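How to Prepare a Claim for Clothing and Personal Effects Damaged in an Accident

Updated 26th February

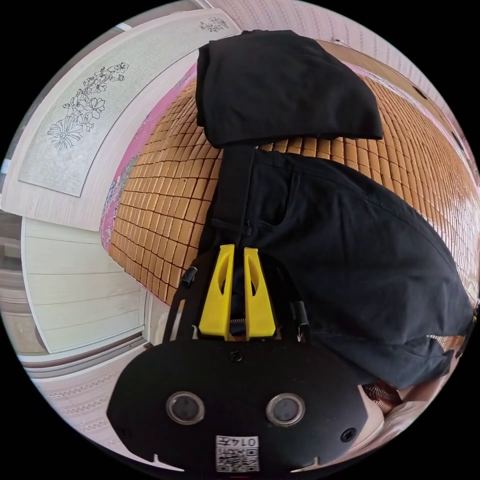 A claim for damaged belongings is usually handled alongside the injury claim, but it is valued separately and is often settled first. The sum claimed goes under special damages, the heading for losses that can be worked out in money. Each item must be identified, dated as closely as possible, priced and supported by some form of evidence. A general entry such as "clothing, various" is likely to be queried. Dark trousers and a folded black garment laid together on a mat can be hard to tell apart in a print, so each piece should also have its own line in the schedule, with a note of distinguishing features such as a belt loop, a stitched seam or a curved front pocket.

Before you start

You will need the accident date and claim reference, the items themselves if you still have them, any receipts or bank statements, and a large envelope or clean paper bag for each item. Do not wash, mend or throw away anything until your solicitor confirms in writing that it is no longer required. Clothing may be relevant to how the accident happened as well as to its value.

Step 1. Make the schedule

Draw up a table with six columns: item number, description, date bought, price paid, present value and evidence. Use one row per item. A pair of shoes is one item. A suit is entered as 2 items if only the jacket or only the trousers was damaged.

Step 2. Describe the damage

State where the damage is and what kind it is: torn, cut, stained, burnt or missing. Use plain words. "Left knee torn, 40 mm, cloth missing" is adequate. Where clothing was cut away by ambulance or hospital staff, say so, and ask for the treatment notes to be checked for a matching entry.

Step 3. Give a value

The starting point is normally the value of the item just before the accident, not the cost of a new one. Enter both figures where you can. A coat bought for £100 in July and worn for one winter will be worth less than £100 by the time of the claim. If the other side offers a deduction for wear, ask for it item by item.

Step 4. Attach the evidence

Number each receipt to match its row. If there is no receipt, use a card statement, an order confirmation or a dated photograph of the item being worn. Highlight the relevant line on a statement and cover unrelated entries on the copy, keeping the original complete.

Step 5. Store the items

Place each item in its own bag, dry, and write the item number on the outside. Plastic bags hold moisture and should be avoided. Keep the bags together and out of sunlight.

Step 6. Send the schedule

Send copies only. Clients of the Bromstead and Fosimcombe offices of Tawfik Bollier may hand them in at reception or post them to the office dealing with the claim. Schedules totalling more than £3000 should be accompanied by a signed statement confirming ownership.

Household insurance

Check whether the same items are covered by a household policy. You cannot recover the same loss twice. If the insurer has already paid, enter the amount in the evidence column and attach the settlement letter. Any policy excess you had to bear should be listed as a separate row.

This page is general guidance on claims in England and Wales.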